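Ticket 511: Odor and slow drain, bathroom vanity, Kiltwood unit 43
Reading time: 2 min
Opened: Monday, September 24, 2018
Category: Plumbing, minor
Status: Closed, monitor

Reported problem

Sour smell in the bathroom, strongest in the morning with the door shut. Basin empties slowly. Tub empties normally. No leak reported by the occupant.

Initial checks

Filled the basin to the overflow mark and released it. Drain time 43 seconds. The same vanity model in the Ustadcombe unit clears in well under half that. Ran the tub for comparison, no backup into the basin, so the branch line past the tee was ruled out for now.

Opened the left door of the vanity. Cabinet floor dry. Wiped both slip nuts on the trap with a paper towel, towel stayed dry. Smell inside the cabinet was weak. It was stronger at the drain opening and stronger again low down between the vanity and the tub. 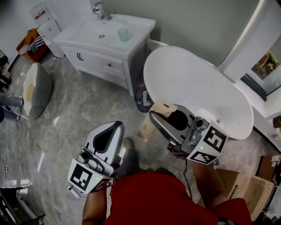

Two sources were therefore treated separately. The trash bin in the gap was emptied, washed with dish soap and left upside down in the tub for an hour. With the bin out of the room the low smell dropped but did not clear, and the smell at the drain did not change.

Drain work

Placed an 800 ml bowl under the trap and removed it. Hair and soap residue packed at the bend, plus a cotton swab. Cleaned with a bottle brush. Washer on the wall side was flattened on one edge. Replaced with the Aranda washer from the Zasermont spares box. Hand tightened, then a quarter turn.

Flushed with 2000 ml of hot tap water. No drips. Drain time now 14 seconds.

Second visit

Smell at the drain gone. Faint smell remained at floor level. Pulled the bin again and mopped the tile in the gap, including the strip against the cabinet side. Clear after that.

Notes

The August ticket for this unit was closed with drain gel only. Gel does not shift a swab. Open the trap first if the basin slows again.

Occupant asked to empty the bin twice a week and keep swabs out of the basin. Drawer knob is slightly loose, not part of this ticket.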